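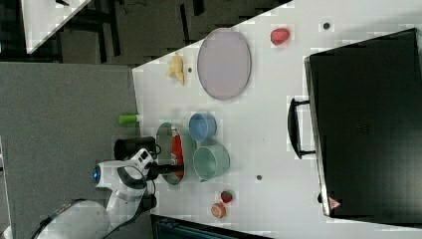

Search the guides Go

Section 6: Leveling and First Wash (Roltier countertop dishwasher)
Bláthnaid McGrath, October

By now the machine is out of its box and you have lost the little bag of feet. Look in the cutlery basket. If the feet aren't there, look under the box.

1. Screw in all the feet until they stop. Finger-tight is fine.

2. Set the machine on the counter with its back at least 2 inches from the wall. The drain hose needs that gap, and it will take it one way or another.

3. Put a level across the top, front to back, then side to side. Turn the feet until the bubble behaves. Kitchens in Clostarville mostly slope toward the window, so start there if you live in one.

CAUTION: Do not level the machine with folded cardboard. Cardboard gets wet and you get to do step 3 again.

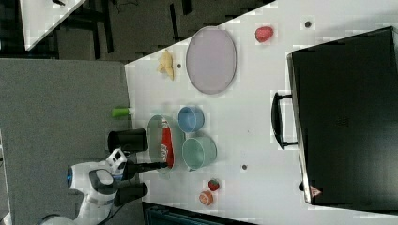
4. Push the inlet hose onto the faucet adapter until it clicks. A click you had to imagine doesn't count.

5. Hang the drain hose over the sink edge with the clip supplied. The end must stay above the standing water line.

6. Run a Quick cycle with nothing inside. It takes 79 minutes – the name was chosen by another department.

NOTE: Some gurgling at the start is the pump filling. Steady gurgling with a puddle is step 4.

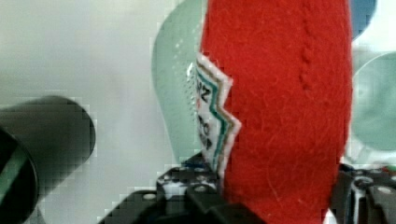

7. When the cycle ends, open the door a hand's width and let the steam out before you put your face in there.

8. Wipe the filter and twist it back until the arrows meet. Error 143 means they haven't.

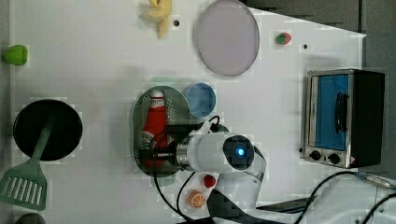

9. Load the lower rack with everything facing the spray arm, and spin the arm by hand to check that nothing blocks it. Tall things are the usual trouble. Anything built like that red ketchup bottle with the white cap will catch the arm if it stands too near the middle, so lay it on the upper rack with the cap off. Flat trays go along the side, on edge. One with a grid of small holes, like the oval tray under the bottle, still has to go on edge. The holes don't excuse it.

10. Add detergent, close the door, press Start. Pressing it again pauses the machine, and a third press won't make up for the second.

Comments (3)

ustemitz_kate: Feet were under the box.

Dov R.: Mine says 143 with the arrows lined up. Is there a second set of arrows?

Pauline: Dov, push down while you twist. Took me a week.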